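The shop floor is not yet a job for a machine alone

Public discussion of domestic and workshop robots tends to run ahead of the work itself. Fitdale's refurbishment program handled 1,342 desktop computers last year, and its experience offers a sober measure of what may be handed over.

The task most often proposed for automation is the hard drive exchange. A trained technician at our Cullon site completes one in 47 seconds. To a person it is scarcely a chore. To a machine it is a sequence of grips, alignments and small forces, each dependent on the last. 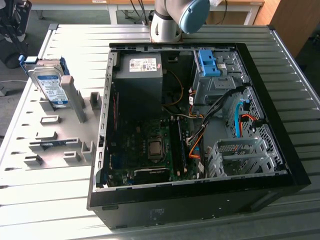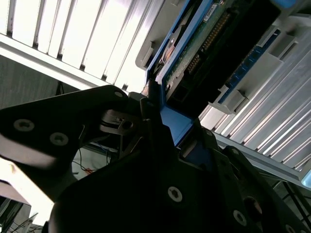 Where the difficulty lies

A drive in its blue caddy must be held firmly enough to travel and gently enough to seat. Fixtures help considerably, as does a case laid on its side with the panel off. Yet donated equipment does not arrive in one pattern. Our intake in July included 28 chassis designs, several with bent rails or missing screws.

Wenche Løken, who directs our technical training, has argued that reliability should be judged over a full shift, with no colleague standing by to recover a dropped part. We agree. A demonstration that succeeds once tells an employer very little about staffing.

What employers should do

Organizations should continue to trial these systems on narrow, repeated tasks – and should publish their failures alongside their successes. They should not defer the hiring of apprentices in the meantime.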